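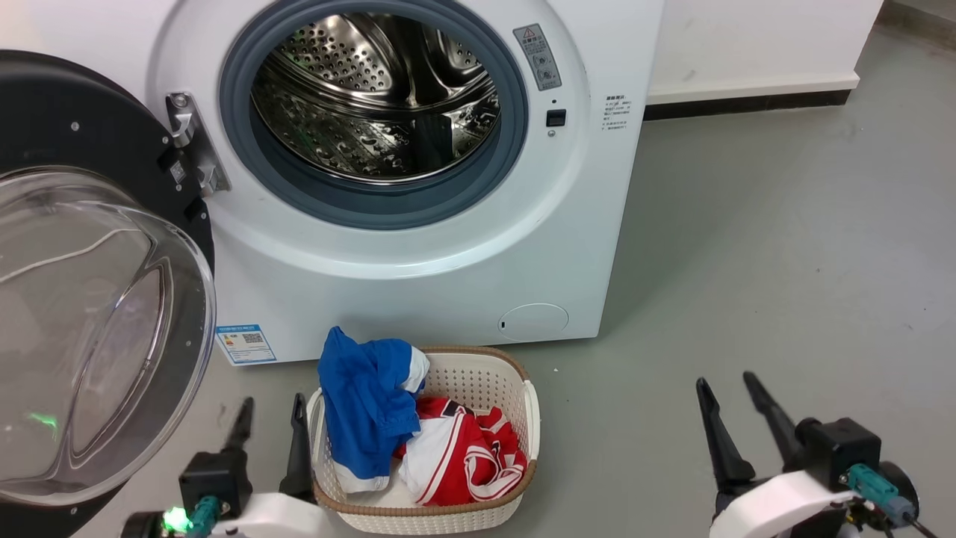 *A front-loader with the door open and the drum empty. Aslı Aydoğan recommends leaving the door this way between loads.*

Aslı Aydoğan has run the laundry room at the Kernach guesthouse for six years. Before that she worked the counter at a laundromat in Monon, and most of what she knows about washing machines she learned there.

"People came in and said their machine at home smelled," she says. "I would ask if they shut the door after a wash. They always shut the door."

Her own routine is short. When the last load comes out, she wipes the rubber gasket with an old towel, pulling the fold back with two fingers to get at the lint behind it. She finds hairpins there, and coins. Then she wipes the glass and leaves the door wide open until morning.

Detergent is the other thing she brings up. "Too much soap is worse than too little. Read the box, then use a bit less." She runs one hot cycle a month with nothing in the drum.

I asked about the round cover low on the front of many machines. She cleans the filter behind hers every 21 days, with a baking tray on the floor to catch the water. "The first time I didn't use a tray," she says. "I mopped for an hour."

The guesthouse washed 1,448 loads last year, by the tally sheet on her wall. The only repair was a drain pump, replaced in November. She keeps the old one on a shelf and shows it to new staff, with the button that jammed it still inside.

She doesn't care much about brands. "Look at the seal before you buy a used one. If it's black in the fold, walk away."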